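4. Storing the Petum dehumidifier for the dry season

4 min read
Last updated 15/06/2018
7 shares · 17 comments

This section is for owners who use the Petum only a part of the year. In our office in Prundanlow we switch ours off when the windows can stay open, and we take it out again in February, when the walls start to feel cold and the paint near the skirting becomes soft. If you use the unit the whole year, you can go directly to section 5.

Please read all the steps one time before you begin. The work itself is short, but the unit must stand and dry between step 3 and step 4.

4.1 Emptying and drying

1. Press the power button and wait until the fan stops completely. Pull the plug from the wall, not by the cable.

2. Slide out the water tank with both hands. Pour the water into a sink or a drain.

CAUTION: Do not drink this water and do not give it to animals. It has been in contact with metal parts.

3. Open the drain cap at the back of the unit and put a shallow dish under it. Tilt the unit slightly backwards until no more water comes. Never lay it on its side - the oil in the compressor can move into the pipes.

4. Leave the unit upright, with the tank out and the cap open, for 17 hours. One night and the following morning is normally enough time.

5. Close the drain cap by hand. Do not use pliers, the thread is soft.

4.2 Cleaning the filter

6. Press the two clips of the rear grille and lift the grille towards you. The filter is behind it.

7. Remove the dust with a soft brush or a vacuum cleaner on low power. If the filter is greasy, wash it in lukewarm water with a little dish soap and let it dry in the shade.

Note: The Gilel carbon insert (order no. 3425) cannot be washed. When it has a sour smell, throw it away and order a new one before the next season.

8. Wipe the inside of the tank with a cloth and white vinegar, then rinse it. Check that the float still moves freely up and down.

4.3 Keeping the small parts

9. Put the drain hose, the hose adapter and the dry filter together in a plastic box with a lid. A clear box is better than a cardboard one, you will see the parts without opening it and paper takes moisture from the air. 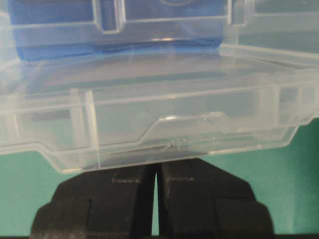 10. Write the date on a piece of tape and stick it on the lid. Keep the box on the same shelf as the unit, or you will look for the hose in February as we did.

Note: Put nothing wet in the box. A filter that is even a little damp will grow mould in a closed place.

4.4 Where to keep the unit

11. Cover the unit with an old cotton sheet. Do not close it in a plastic bag.

12. Choose a dry place with no direct sun. The unit must stand upright on a flat floor, with nothing heavy on top of it.

13. If you had to carry the unit by car and it was lying down, let it stand for 7 hours before you switch it on again.

Spare hoses and caps can be ordered from Gökçe, our parts shop. Please give the model number 164, it is printed on the label under the tank.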